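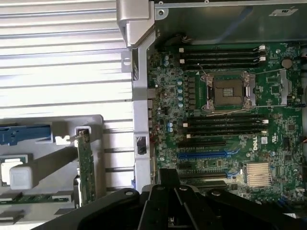

Projects > Student Work > Hardware Lab > Reports

About | Projects | People | Archive | Contact

Bringing a Dead Workstation Back: Project Report
Harsh Ahuja, Irnside Hardware Lab, August 2022

I wanted a project where I could take a computer all the way down to the board and build it up again, and I got exactly that. The lab had an old Dell workstation on the shelf that shut itself off after a few minutes of use. My supervisor, Cor Hendriks, said I could have it for the term if I wrote down everything I did (so I did, and the notebook is full!).

Getting it apart

I started in April by pulling the cards and the drives, then the memory, then the cooler and the processor. With the socket open and every memory slot empty, you can finally see how the thing is laid out. The slots come in two banks of four, one on each side of the socket, and I loved that as soon as I noticed it. It makes the board look almost like a mirror image around the CPU.

The pins in the socket scared me more than anything else. I went over them with a magnifier and a flashlight before I let myself do any cleaning nearby, and I kept brushes and swabs well away from them the whole time. I found no bent ones.

Finding the fault

My first guess was a bad capacitor, so I checked the light blue ones beside the socket with a borrowed meter. The readings looked fine. Next I tested the coin cell, which was low, and swapped it. The clock stopped resetting but the shutdowns carried on.

It was the thermal paste. What I scraped off the cooler was hard and crumbly, and two of the heatsink screws had never been tight. I cleaned both surfaces, put on new paste and tightened the screws in a cross pattern, a bit at a time.

Memory test

I put the memory back one stick at a time and ran the Firska test tool after each. With all 8 in place the machine failed twice. Moving sticks around led me to a single bad one, and the fault followed it from slot to slot, which was so satisfying to watch. I replaced it and then left the full test running for 325 minutes with no errors.

What I'd change

I should have photographed the cable routing before unplugging the front panel. Working it out again took me most of an afternoon with the manual. I also want to try the blue expansion slot with a better graphics card next term, if the power supply is up to it.

The machine now runs the Sitirel logging software in the corner of the lab.

3,385 views | 5 comments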